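Subtitle files and viewing notes for the film season run at the Ashby, Trurkport. Last tidied Dec 11, 2022.

The repo holds the timed subtitles, the running notes and a small script that joins them up. It does not hold any film files. If you want to use the subtitles you need your own copy of the film, and it has to be the same cut we used.

## What's in here

- `subs/` has 21 subtitle files in `.srt` format, all UTF-8
- `notes/` has one plain text file per film: running time, screen ratio, reel changes where known
- `wakatik.py` shifts and merges subtitle timings
- `titles.csv` lists every film with its original title, English title, year and cut

Two of the films have a second subtitle file for the longer cut. These end in `_long.srt`. Check the `cut` column in `titles.csv` before you load one.

## Using the script

You need Python 3.8 or later and nothing else.

```
python wakatik.py shift subs/harbour_wife.srt --by 2.0
python wakatik.py merge part1.srt part2.srt -o whole.srt
```

`--by` is in seconds and can be negative. The script writes a new file next to the old one and leaves the original alone. Merging expects the second part to start from zero.

## How the subtitles were made

Most were typed from scratch while watching. The Zavalero films came with printed dialogue lists, which we followed closely except for songs, where the lists only give the first line. Slang is put into ordinary British English. Swearing is kept at the strength of the original.

Lines run to 42 characters at most, two lines on screen. Signs and letters are in italics.

## Playback on the night
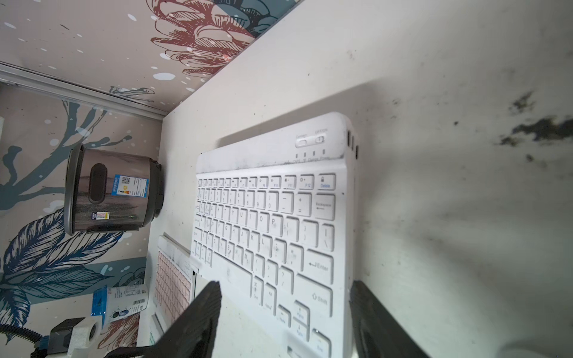 Subtitle offset is set from the keyboard in the player before the doors open, using the first spoken line as the check. `g` moves the subtitles earlier and `h` moves them later. If you use a wireless board, look at the ON/OFF switch on the strip at the top before blaming the player; the Connect button is on the same strip, along with the Charge and Power lights. F12 takes a still in our player settings and sits right next to Delete, so go carefully if the file list is open.

## Known problems

- `the_salt_road.srt` drifts late in the last 12 minutes
- Accents are missing from names in the files made before September
- `merge` drops italics if the tag runs over two lines

## Licence

Subtitles and notes are CC BY-NC 4.0. The script is MIT. Corrections are welcome as pull requests, one film per request please, with the timecode in the message.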